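Semham Should Publish Its Shelter Inspections

8 Apr 2020

The town of Semham pays the Brosta shelter to take in its stray dogs and cats. Last year the shelter took in 1076 animals, and 298 of them were put down. I don't know if that second number is too high. Neither does anyone else who lives here, and that is my complaint.

The county inspects the shelter twice a year. The reports go into a file at the health office on Rathjen Street. If you want to read one, you fill out a form and wait. I asked for two reports in August and got them almost 2 months later, with the page on medical care missing from one.

What I did get was mostly dull. A drain needed repair. Some intake cards had no vaccination dates. The cat room was over its limit on the day of the visit, and the inspector told the staff to move animals out. Whether they did, the next report doesn't say.

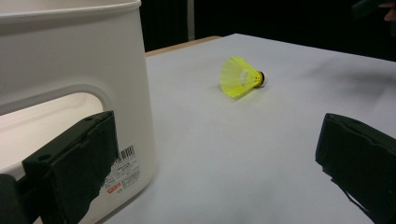 The shelter's managers have told the town council that posting the reports would scare off adopters and donors. I think people can read about a broken drain and still adopt a dog. Wener, the next town over, puts every inspection on its website within a week, along with the shelter's written answer. Its shelter is still open and still finding homes for animals.

The contract with Brosta is up for renewal this summer. The council should add one paragraph to it. Each report goes online when it is signed, with nothing left out except home addresses, and any problem found gets a date by which it has to be fixed. The town already has a website and someone paid to run it.

I would also like the yearly totals broken down by age, illness and length of stay. The shelter keeps those records now.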